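Bandard - Rilier LP, worth the money?

tapedeck31
Posted 20 October 2021
Everyone in the Calbridge scene is calling this their best. I've played it four times and I'm not hearing it. Side two is one riff at three speeds.

ozolins_fan
Disagree. The drumming alone puts it ahead of the demo. Did you get the vinyl or the download?

tapedeck31
Download. Does vinyl fix the songwriting?

Yi-chun Fung
No, but the mastering is different. The download is squashed flat. I still wouldn't pay 103 dollars for the coloured pressing, whatever the label reckons it's worth. 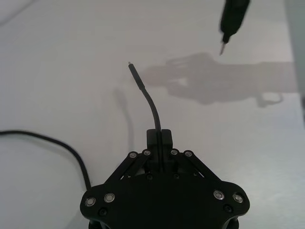
kerbside_2615
The lyrics are my problem. Ten tracks about machines taking over, and not a line you'd remember at the bus stop. Black plates, bright silver rings around the fasteners, two fingers pressed together with a thin seam between them: there's more menace in that than in the whole of Engine Prayer. They've swapped the personal stuff for slogans.

ozolins_fan
Engine Prayer is the best track on it. You lot just want the demo again.

tapedeck31
I want a chorus. Is Ozoliņš still producing the next one?

Yi-chun Fung
Supposedly, in January. I'll believe it when I hear it.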